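Pen Cup

A pen cup (also pencil cup, pencil pot or desk tidy, depending on who raised you) is an open-topped container that stands on a desk and holds writing tools upright. I've been editing the desk pages on this site for a while now, and this is the one I keep coming back to, probably because I own far too many of them!

Shape and materials

Most pen cups are cylinders. Square ones exist and pack better into a corner, but pencils lean into the corners and stay there, which drives me up the wall. Common materials are glazed pottery, tin, leather, molded plastic and wire mesh. Mesh took over offices because it's light and cheap and you can see the dust before it turns into felt. A plain soup can with the label soaked off does the same job, and I won't hear a word against it.

Height matters more than people think. A cup that's too short tips over as soon as you load it with long new pencils, and one that's too tall swallows the stubs. My own favorite is a Ramel, a heavy little pottery thing I bought in November at a yard sale. It has a chip in the rim and I love it.

The mesh family

Mesh cups are usually sold alongside other pieces in the same style: flat baskets, letter trays, and the tiered file pockets that go on a wall. You can mix colors too (black cup, white wall pockets) and it still looks like one set, more or less. Rectangular baskets are handy for whatever won't stand up in a cup, like tubes, rulers and rolled paper, and they can hang from a rail if you have one.
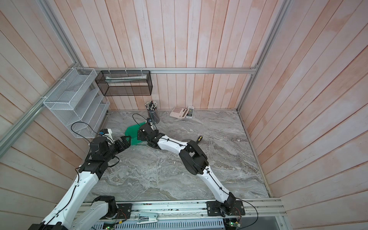
Getting the baskets and pockets up off the work surface leaves more room for the things you reach for all day, and for me that means the cup and the phone. I still keep a push-button phone on my desk, by the way, and I'm not sorry. Sorin Bogdan, who wrote our letter tray article, puts his cup on the left even though he's right-handed. We've argued about it on the talk page at some length.

What goes in it

Pencils and pens, obviously. Scissors if the cup is heavy enough. Screwdrivers are a matter of taste: I tried it with a mesh cup and the handle pulled the whole thing over, so now mine lives in a drawer. Pencils go point up if you want to spare the tips, point down if you want to spare your fingers. I go back and forth.

Cleaning

Tip everything out, and do it over a dustpan, trust me on this one. Shavings, eraser crumbs and old staples all collect at the bottom. Mesh can be rinsed under the faucet and left upside down on a towel. Leather gets a damp cloth and nothing more.

See also: Letter tray, Wall file, Pencil case

Last edited 27/05/2019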